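Otari wants you to pay twice for Prelldale

18 Nov 2025

So the Prelldale mobile port has a price. Otari put it up on the store over the weekend with no trailer and no blog post, just a listing, and the listing says the base game is free to start. Read a little further and you find that "start" covers the first two chapters. After that you buy the full unlock, and after that there is a season track, which the PC version did not have when it came out and only got once sales slowed down.

I liked Prelldale on PC. The turn order system was smart, the maps were small enough to finish on a lunch break, and the writing let you skip it without sulking. A phone is a good home for a game like that. My trouble is with everything Otari has bolted on for the trip.

Start with stamina. The listing calls it "focus," and each battle uses some. You get 70 points a day and can refill with gems, and gems are sold in packs. Otari's FAQ says most players "will never notice" the limit. I have heard that line from a lot of studios. If most players will never notice it, I would like to know why there are 2 separate refill bundles on the launch page.

Then there is the roster. The PC game had a fixed party and you built it up over time. The mobile version has 87 characters, pulled at random from crates, with the original party handed out free. Otari says the campaign is tuned for the free party. Maybe so. The Hawthorne arena mode, which is where the ranked rewards are, is not mentioned in that sentence at all, and I read it three times looking.

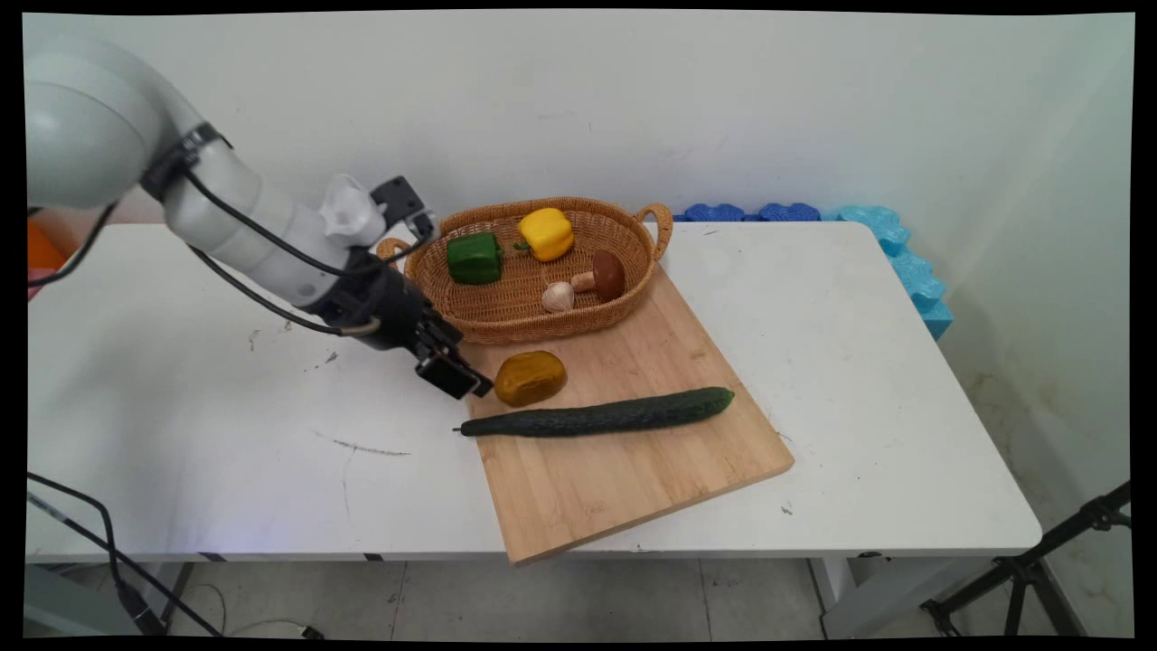
A reader, Grurkik, wrote in after last week's issue to say I was being unfair, that the arena is optional and the soft launch build was generous with free pulls. "I played every day and never spent a cent, and I was still beating people who clearly had," the message went on. "You're reviewing a store page."

Fair enough, I am reviewing a store page. It is what Otari has chosen to show us. I would also point out that soft launch builds are nearly always generous. The rates get adjusted later, in a patch note with "balance improvements" at the top, and by then the good reviews are already sitting on the page. I can't say Otari will do it. I can say the listing gives no crate odds yet, only a promise that they will be in the game at release.

A few smaller things from the listing:

Cloud saves work between phones and tablets. There is no transfer from PC, so owners of the original start over.

Controller support is "planned."

The download is 1619 MB before the voice pack.

Offline play is allowed for the campaign, but you need to connect to collect daily rewards.

Release is set for December, and preorders get a hat. If you already own the PC game, my advice is to keep your money until the odds are posted and somebody has played past chapter five without a press account. If you don't own it, the PC version goes on sale most winters and has no focus meter.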